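The Grip That Passed Every Test
A string of dropped plates at Itenmont led to a long look at what a robot thinks it is holding

July 19, 2023

The first plate fell in May, from a height of less than a foot, and it did not break. It was entered in the log at the Itenmont laboratory as a minor event, cause unknown, and the session went on. The second plate fell the same afternoon. By the end of that week the staff of the Nerance project had stopped all lifting work on two of their tabletop stations and had begun to read back through their own records.

What they found was a fault that had been present for months and had been counted, each time, as a success.

Nerance is a program of household handling tasks. Its robots set out dishes, clear them away, sort toy food into baskets and place loaded plates on trays. The work is meant to lead to machines that can carry meals in care homes, where a resident may be seated within arm's reach of whatever the robot is lifting. For that reason the project treats a dropped object as a safety matter, even when the object is a toy and the table is the only thing beneath it.

The task in question is known in the laboratory as the loaded lift. A plate holding a piece of toy food is picked up by its rim, raised clear of the tray and set down again. It is among the shortest tasks in the program. It is also one of the least forgiving, as a plate held at one side will tip if the hold is poor, and whatever is on the plate will shift with it.

The control software, called Skumell, judges a grip by two readings. One is the distance between the gripper's fingers at the end of the closing motion. The other is the effort drawn by the motor that closes them. If the fingers stop short of fully closed and the motor reports resistance, Skumell concludes that an object is held and gives permission to lift.

On an empty plate the method served well. On a loaded plate it had a weakness. A finger coming down over the rim could meet the food before it had taken a proper hold of the plate. The fingers stopped, the motor pushed, and both readings fell inside the accepted range. The software had no means of telling a firm hold on a rim from a hold that depended in part on a piece of plastic corn.

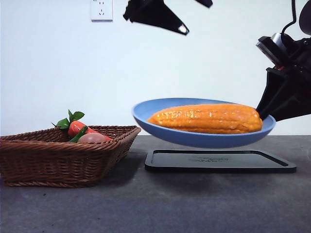

A loaded lift at Itenmont. The gripper finger at right is in contact with the end of the corn cob as well as the rim of the plate.

In many such cases the plate stayed up. It might tilt a little, but it rose, it was set down, and the attempt was marked complete. The trouble came when the food moved. A cob that slid or rolled by a small amount relieved the pressure on the finger, and the hold on the rim was then too weak to carry the weight. The drop followed at once, with no warning in either reading until the plate was already falling.

The internal review covered 290 recorded lifts. Staff watched each recording at reduced speed and noted where the fingers made contact. In 197 of them the hold was judged sound. The remainder showed some contact between a finger and the food, and all but 7 of those had been marked as successful by the software. The seven were the drops.

The review team was frank about the meaning of these figures. The drop rate by itself had been low enough to escape concern. The rate of unsound grips was many times higher, and the laboratory had been collecting it without looking at it. Worse, the recordings had been used to train later versions of Skumell. A grip that pressed on the food and still got the plate off the table was fed back into the system as a good example. The review found that newer versions placed the finger over the food somewhat more often than older ones did.

There was a second finding, and it concerned people. The written procedure asked the operator at each station to confirm that the object was held before the arm began to rise. In practice the confirmation had become a matter of habit. The software displayed a green field when its two readings agreed, and operators pressed the key when they saw green. The procedure did not say what the operator should look at. Several told the review that they had noticed tilted plates and had assumed a tilt was acceptable, given that the attempt was being scored as complete.

The laboratory did not discipline anyone. The review's report states that a confirmation step which repeats the machine's own judgment adds no protection, and that the fault lay in the way the step was written.

A third matter was raised late in the review and took longer to settle. When a plate did fall, Skumell did not stop. It registered that the fingers had closed further than before, treated the change as a lost object, and began a new attempt by opening the gripper and moving down. On a bare table this caused no harm. In a dining room it would mean an arm descending toward a spot where a person might be reaching for the fallen plate. The authors of the report rank this above the drops themselves, and its correction was the first to be put in place.

Any loss of hold now brings the arm to a stop at its present height. It stays there until an operator has cleared the station and released it by hand. The change made the sessions slower, and there was some complaint about this in the first weeks. It has remained in force.

The change to the grip check is more involved. After closing, the robot now raises the plate by a very small distance and pauses. The readings are taken a second time, and the wrist camera is used to compare the angle of the plate before and after. If the plate has tilted beyond a set limit, or if the food has changed position, the plate is lowered and released. The pause lasts 800 milliseconds. A shorter pause was tried and rejected after the team saw food begin to move just as the longer part of the lift got under way.

The gripper fingers themselves were sent for study to Butt, the workshop that supplies the laboratory's fixtures and small parts. Narrower tips were considered, on the ground that they would find the gap between food and rim more easily. Trials of these have begun, but the workshop has cautioned that a narrow tip gives a plate more freedom to swing. The present fingers remain in use for now.

The old recordings have been relabeled. Each lift now carries two marks in place of one, the first for whether the task was finished and the second for whether the hold was sound. Only recordings with both marks are used for training. The laboratory had expected the loss of material to set the project back, and it did so for a time. Skumell's finished rate on the loaded lift fell after retraining, in large part because the system now gives up on grips that it would once have carried through.

The operator's confirmation has been rewritten as well. The green field is gone. The screen shows a still view from the side of the station, and the operator must state where the finger is touching before the lift can go ahead. The choices are the rim, the food, both, or cannot tell. Any answer but the first sends the arm back down. In the early sessions under the new rule, "cannot tell" was a common reply, which led the staff to change the viewing angle at one of the two stations.

Questions remain. The toy food used at Itenmont is hard and holds its shape. Real food is often soft, wet or loose on the plate, and a finger that sinks into it may produce readings unlike any the team has studied. The review recommends that no loaded lift be attempted near a seated person until that work is done, and the project has accepted the recommendation without a date for its removal.

Both stations have returned to service. The first log entry from May has been amended, and under "cause" it now refers the reader to the report.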